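Stirka Introduces Small-Batch Tray Sorting Range for Pharmacies and Care Homes

KEVVILLE, August – Stirka, a supplier of storage and workroom goods, today announced the release of Gallura, a range of shallow trays and work surfaces intended for the sorting and packing of small bottles.

The Gallura range will be offered to independent pharmacies, care homes and supplement retailers. Trays are sold in packs of 6 or 24 and are made in a see-through orange, so that staff can find them quickly on a light-colored surface. A raised rim keeps bottles together while an order is being checked.

"Our customers handle small white bottles all day, and many of those bottles look alike," said Osamu Higuchi, director of products at Stirka. "They asked for a tray that is easy to see and easy to wipe down."

The range was developed with Kikuchi, a packing firm that prepares roughly 1000 orders a month. Mohsin Memon, operations manager at Kikuchi, said that the trays have been in daily use at the company's packing tables since the spring – first for returns, and later for all small orders.

Orders open this month. Customers who order 100 trays or more will receive free delivery.
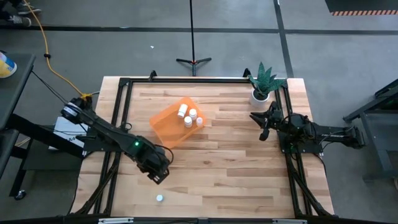
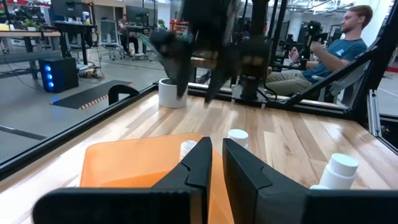 Orange tray and white bottles on a wooden tabletop. Photos: Stirka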